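**April 6, 2018**

Hi everyone! I know I promised you the August picnic sign-up this month, but it'll have to wait, because I have gotten completely carried away with table settings (again). The small round table finally has a cloth I like. It's white with little triangles all over it in gray, dark slate and mustard yellow, and I can't tell you how much happier I am than I was with the plain one from Kelholm, which showed every single drip of coffee.

My rule for a small round table is to keep it to a few pieces and let the cloth do the work. I like a tray toward the back, then a bowl and a clear glass up close where you can reach them, and one spoon with a bit of shine to it. Gold, if you have it! I used to think gold spoons were fussy, but next to beige and tan they look warm, and they go with the mustard in the cloth so nicely.

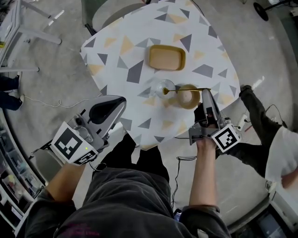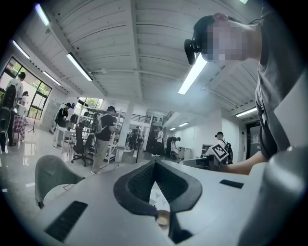
*First picture: the triangle cloth with the tan tray, the beige bowl, the glass cup and the gold spoon. Second picture: the long white ceiling and its lights.*

And yes, let's talk about those lights for a minute. Fluorescent tubes are not kind to pale colors. A cream bowl on a white cloth can just about disappear under them, so I go for pieces with a darker rim. The tray has a golden-brown edge and the bowl has a soft brown one, and that little line of color is enough to make each of them stand out.

If you want to try something like it at home, a cloth that hangs down a good few inches is easier to live with than one cut right to the edge (ask me about the McIver one I kept tugging straight all winter). Wash it cool, hang it up damp, and skip the iron if you can stand to. I can!

Over 180 of you wrote in after the last napkin item, so keep those notes coming. Next time I want to get into trays, round or rectangular, and I already have opinions.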